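Filed under: Around the House, Members' Corner
Last updated: February

My mug problem, and a table that got its life back

Edvin asked me for something cheerful this month, and since I'm not going to write about my knees, you're getting my desk. Or my table, really — I've never owned a proper desk and at this point I don't think I'm going to.

Some of you will remember the old one from when we did the card-folding night at my place on Cutach Lane. Dark, scratched up, one leg that had to have a coaster under it. I finally let it go last winter and bought a gray wood-grain one from Skornico, secondhand, for $60. My sister thinks gray makes a room look like a dentist's office. I love it! Crumbs hardly show, and the pale streaks in the grain hide a lot of my sins (glue, mostly, and a bit of candle wax I'm still working on).

The trouble was that a new table fills up just as fast as an old one. Within two weeks I had the mail on there, three mugs, the good scissors, the bad scissors, somebody's reading glasses and a bag of birdseed. So I made myself a rule I stole from Annelore Engelhardt, who runs her whole kitchen this way. One thing to drink from, one thing to write with. Everything else goes back where it lives before I sit down again.

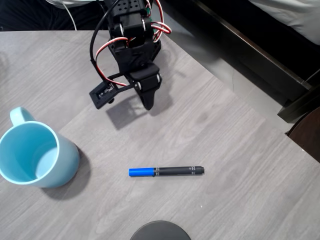 One mug, one marker. The blue is even nicer with tea in it.

I've kept it up for most of the winter, with a few lapses around the holidays when I was wrapping things and all bets were off. The mug was the easy part. I had a shelf full of them, including a couple I'd never liked and kept out of guilt, and those went into the box for the spring swap. The light blue one stayed. It's ceramic, it's a good size, and it goes with the gray so well that I now want everything in the house to be light blue. Please stop me before I get to the curtains.

Picking the one pen was harder. I went back and forth and settled on a marker, mainly so I can read my own grocery list at the store without digging for my glasses. It does bleed through thin paper, so put an old envelope underneath. Gerardo Cruzado swears by pencils and has offered me 2 of his, sharpened, which was sweet, but I'm sticking with the marker.

If you want to try it, start with whatever surface you drop your keys on. And if you end up with spare mugs, bring them to the swap. We have 100 hooks on the wall and plenty of room left — I checked! Wrap them in newspaper, please, and write your name on the box. Ryan Garside has the key to the back closet if you need to leave them early.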